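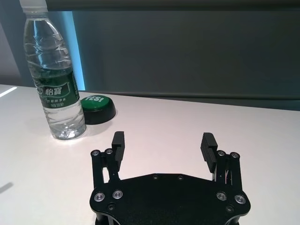 Single-use drinks bottles made from PET were the largest item by volume in the recycling bins of the Givumthorpe teaching building during the survey period, and they are the subject of this report. The aim was to find out how much bin space is lost when bottles are thrown away uncrushed, and whether a change to the collection points would reduce the number of times the bins have to be emptied. The bottles sold on campus are of one general form: a clear body with horizontal ribs, a tapered shoulder, a screw cap and a moulded base, with a printed label round the lower-middle section. The ribs stiffen the wall against side loads, so a capped bottle keeps most of its volume in the bin even under the weight of the waste above it.

1. Method

Collection took place in September over 16 teaching days. The bins on the ground floor and outside the library entrance were emptied each evening by the two authors, Châu Quách and Lợi Kiều, and the contents sorted by hand on a plastic sheet. Glass, cans and cartons were put back without being recorded. Each PET bottle was placed in one of three classes: uncrushed with cap, uncrushed without cap, and crushed. A bottle was treated as crushed if its height or its width had been reduced by more than half.

Bottles containing liquid were drained before weighing. Caps and labels were left in place, as the contractor, Panimari, accepts them together and separates them by flotation after shredding. Mass was read from a kitchen scale with a resolution of 1 g. The scale was checked each evening against a brass weight borrowed from the physics store.

2. Results

The total was 3,550 bottles. Of these, 672 were crushed. The remaining 2,878 were uncrushed, and most of them still had the cap screwed on. The proportion crushed did not change noticeably from the first week to the last. It was slightly lower on days with afternoon laboratory classes, but the difference is small and we do not draw anything from it.

The full bins held 57 uncrushed bottles on the median evening. When the same bottles were flattened by foot and the caps replaced, they filled less than half of the bin. Flattening without replacing the cap was less effective, as the wall recovered part of its shape within a few minutes.

3. Discussion

The volume saving depends on the cap more than on the force used. The existing notice, supplied with the bins by Urkska, asks users to remove caps, and this works against compaction. It also conflicts with Panimari's own acceptance sheet. We suggest that the notice be replaced with one giving the order of steps: empty, flatten, replace cap.

A foot-operated crusher was considered. The model described by Hứa in the course handout needs a fixing to a solid floor, and the ground floor corridor has raised panels. A wall-mounted lever would be possible outside the library, but it was not costed.

4. Sources of error

Bottles removed from the bins during the day by other people are not included. Some residual liquid remained after draining and will have raised the recorded masses. The crushed class depended on judgement in borderline cases. Both authors sorted the same bag on the second evening and disagreed on four bottles.

5. Further work

The survey should be repeated after the notice is changed, using the same bins and the same classes. The first-floor bins were left out for lack of time and should be added.

Submitted 23 October 2008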